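Stellisora Freestanding Coat Stand, Black
Home > Hallway & Entry > Coat Stands

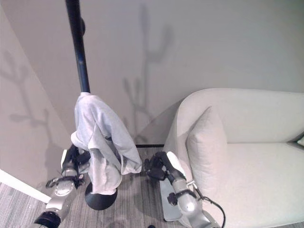
The Stellisora is a single-pole coat stand on a flat round base. It was drawn up for rental flats and older terraces where you can't drill into the wall, or where the wall is lath and plaster and won't hold a hook for long. It stands on its own, takes up a small circle of floor and can be moved from the hall to the lounge room in one trip.

We sell it in one colour, black. The pole is gloss and the base is matte. The two finishes are deliberate. Gloss wipes down easily after wet coats, and the matte base doesn't show every shoe scuff.

Item code: 3412
Range: Jemari Entry
Availability: in stock, dispatched from our Geelong warehouse
Assembly: yes, tool supplied

What's in the carton
Pole sections
Round base
Base bolt and washer
Hex key
Felt ring for the underside of the base (peel and stick)
Printed instructions

Where it works

Most of our customers put it just inside the front door. It also does well at the end of a sofa, beside a bed, or in a study where a jumper or hoodie needs somewhere to go that isn't the back of the chair. The base is low and will sit partly under furniture with legs. Check the clearance under yours first, as some sofas have a centre rail set further forward than you'd think.

On carpet, leave the felt ring off. It does nothing for you there and it can make the stand rock on a thick pile. On timber, tile and vinyl, fit it before you stand the unit up.

If you have a heater vent in the floor, keep the base clear of it.

Hanging things on it

Heavy coats go on by the hanging loop. Where a garment has no loop, as with most sweatshirts and hoodies, drape it over the top of the pole with the thick part of the neck or hood sitting over the end. It will hang in folds and the sleeves will fall where they like. For knitwear we suggest folding it over a chair or keeping it in a drawer, as any single-point stand will pull a wool neckline out of shape if it hangs there for a week.

Spread the load. One heavy coat on one side with nothing opposite will make any pole stand lean, and this one is no exception. Two coats, one each side, is fine. Wet oilskins are better off on a wall rail if you have one.

We don't recommend it for school bags. Families do use it for them, and then ring us about a bent pole. A bag swung onto the stand by a nine-year-old puts a lot more on it than a bag placed there.

Assembly

Allow a few minutes. Do it on a rug or on the opened carton so the gloss doesn't get marked.

Screw the pole sections together by hand until there's no gap at the join. Don't use pliers, they'll go straight through the finish. Lay the pole down, line the bottom end up with the hole in the base, and put the bolt and washer through from underneath. Tighten with the hex key. Stand it up and give it a gentle push near the top. If you feel any movement at the base, lay it down again and take the bolt up another quarter turn.

Check the bolt again after 60 days. Poles settle a little with use and a second tightening usually takes out any wobble for good. Keep the hex key. Taping it to the underside of the base is as good a place as any.

If the pole looks out of plumb once it's up, it's nearly always a cross-threaded join. Undo the sections fully and start again with them held straight. Floors are the other cause. In older houses a hallway can fall away toward the door, and turning the base or moving the stand a hand's width along will often sort it out.

Care

Wipe with a damp cloth and dry it off. A drop of dish soap is fine. No cream cleanser, no steel wool, and no methylated spirits on the gloss. Dust collects on the base more than anywhere else and a vacuum brush will lift it.

Small chips in the pole can be touched up with a black enamel paint pen from a hardware store. The match isn't perfect in direct sun but you won't pick it in a hallway.

Indoor use only. We've had stands come back from verandahs with rust at the base bolt, and that isn't covered.

Questions we get

Will it tip over with kids or a dog around?
It can. It's a freestanding item and the base is sized for coats. If you have a toddler who pulls up on furniture, please use a wall-mounted rail until they're past that stage.

Can I shorten it?
You can leave out the middle section. The threads are the same at both joins. Don't cut the pole.

Is the base available separately?
Yes, as a spare part, and so is each pole section. Email us with the item code and say which part you're after. Spare bolts and felt rings are free and come by ordinary letter post.

Does it come in white?
No. We did a small run in white a few years back and the coats marked it. There are no plans to bring it back.

Do you sell the Prultov shoe tray to go with it?
Yes, it's listed under Shoe Storage. The two can be ordered together and will go out in the one delivery.

What's the difference between this and the Hsieh stand?
The Hsieh has three splayed legs and takes up more floor. It is the steadier of the two and the better choice for a household with a lot of winter coats. The Stellisora is the one to get if floor space is short.

Can it go in an office?
Yes. We supply it to a few small offices and a dental practice. For orders of ten or more, ask for Siamak Arabzadeh in trade sales and he'll send a quote.

Customer comments

"Bought for a narrow hall in a unit where we aren't allowed to put anything on the walls. Fits behind the door with the door fully open. Had to redo the join the first time as I'd got it on crooked, my fault for rushing. Good after that." Firouzeh Sharifi, Ballarat

"It's a pole with a base. Does the job. I'd have liked a slightly heavier base, because my husband's work jacket goes on one side and he won't move it. Have put my bag on the other side to even it up, which I see you're not meant to do." Setareh Nikzad, Launceston

"Arrived with the washer missing. Rang, and one came in the post two days later. Stand itself is solid and the black hasn't marked." Hooman Shirazi, Wagga Wagga

Delivery

Standard delivery is to the front door. The carton is long and fairly narrow and one person can manage it. Deliveries to upper floors without a lift are left at the ground floor entry unless you book the carry-up service at checkout. Sydney metro postcodes starting from 2000 are on the regular truck run. Regional orders go by courier and you'll be sent a tracking number.

Click and collect is available from the warehouse. Bring your order number. The long carton won't fit across the back seat of a small hatchback, so plan on folding the seats down.

Returns and warranty

Change of mind returns are accepted within a month if the stand is unassembled and in its carton. Return freight is at your cost. Faulty items are repaired or replaced at ours, and in most cases we'll send the part on its own so you don't have to box up the whole thing.

The warranty is 2 years on the pole and base for normal household use. It doesn't cover surface scratches, outdoor use, or poles bent by overloading. Keep your receipt or order email. Your rights under Australian Consumer Law apply as well.

Warranty and spare parts enquiries go to Ladan Hassanpour through the contact form. Choose "Parts" from the drop-down or it'll land with general enquiries and take longer.

Page updated 6th May. Care instructions revised; spare parts section added.

Related items
Prultov Shoe Tray
Hsieh Three-Leg Coat Stand
Jemari Wall Rail
Jemari Umbrella Holder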